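## The Great Kakville Toy Library Clear-Out

Every May the Kakville toy library shuts its doors for two weeks, and every May somebody's grandmother stands outside rattling the handle. We do put a sign up. The sign is at adult eye level and in large type, and it has never once worked.

Still, the closure has to happen. By spring the shelves have turned into a sort of sediment, with September's puzzles at the bottom and Easter's impulse loans on top, and if you want a particular fire engine you need a small geological expedition. So we take everything down, wash it, check it, argue over it, and put most of it back.

The arguing takes the longest. We own 4,000 loose pieces, give or take whatever is under the radiator, and each one has a champion. Kai-wen Hsueh has run the sorting for longer than she'd like printed, and she works by a simple rule: if a thing can't be played with as it stands, it goes. No saving it for parts. No "but the other half might turn up." The other half has had since last May to turn up.

Kuo-hua Liu believes the other half will turn up. He has a drawer. In the drawer there are wheels, hats, a great many spoons from tea sets, and the left side of a farmyard gate. Twice a year Kai-wen asks him whether anything from the drawer has ever been reunited with its owner, and twice a year he tells her about the gate. The gate, please note, is still in the drawer.

### What's leaving

The marble run is going, after a long illness. It came to us with 18 sections and has been losing them at the rate of one a term, until what remained was less a run than a drop. Children still borrowed it. They'd put a marble in the top, it would fall on the floor, and they seemed perfectly happy. Their parents were the ones who complained.

Also out: the talking globe, which got stuck on Portugal; a keyboard with a demo tune that several households have asked us never to lend them again; and any jigsaw that has been missing a piece for more than a year. We tried lending those out with a note on the lid ("one piece short, sorry"). People did them anyway and then came back to tell us a piece was missing.

Whatever is sound but surplus goes on the swap table in the front hall on reopening day. Bring something, take something. If you've nothing to bring, take something anyway, and preferably something big.

### What's staying, despite everything

The wooden castle stays. It takes up the whole of the bottom shelf, it won't fit in most cars, and it has been borrowed four times in as many years. But those four families loved it, and none of us wants to carry it down the stairs.

The play kitchen box stays too. It's our most borrowed item and it always comes back with more in it than it left with. We have received real measuring cups, a lemon squeezer, and one door key, which is hanging by the desk if you've been locked out since winter.

Dress-up clothes have been through the wash and are back on the rail. The astronaut suit has shrunk. It now suits a smaller astronaut.

### About late returns

We don't do fines. We tried them, years ago, and raised less than it cost to buy the receipt book. What we do instead is send a polite email, then a less polite email, and then Kuo-hua telephones you and asks how your mother is. He'll stay on the line until you promise. We're told it's very effective, particularly on people whose mothers he has never met.

If you've had something since last summer and have been crossing the road to avoid us, please use the closure. There's a drop box by the side door on Yuen Street, and anything left in it overnight will be checked in without comment. Bags are good. Bags with the pieces inside them are better. Ride-on toys don't fit in the box, as one household has now demonstrated, and can be left beside it.

### A few practical things

The new shelves are paid for, thank you. The spring sale made $900, of which a surprising share came from the cake table and a less surprising share from Kai-wen refusing to give change. That covers the shelving and the brackets, with enough over for a set of lidded tubs to replace the shoeboxes, several of which were being held together by habit.

Labels are the next job. At the moment a tub might say "ANIMALS," "Animals (farm)," "mixed," or, in one case, "ask Kuo-hua." We'd like each tub to have a photo on the front so that children who can't read yet can put things away, and so that adults who can read will run out of excuses. If you own a decent printer and a patient temper, let us know.

Baby toys will be on the low shelf from now on, and anything with small parts has moved up high, above the reach of a determined two-year-old. We tested this with a determined two-year-old. The shelf has since gone up another notch.

Membership stays the same price. The limit stays at three items per child, and a bag of blocks counts as one item, however big your bag is. Please don't take this as a challenge. Somebody always does.

We reopen at 10 a.m. on the first morning of June, with coffee, the swap table and an unusual amount of floor. Come early if you want the train set - there's a list, it's long, and the names at the top have been there since they were in diapers.
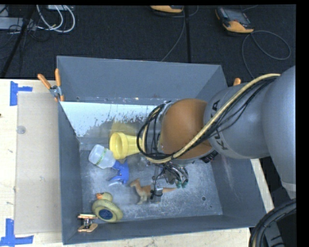 *Toys and household odds and ends, with a big gray metal bin.*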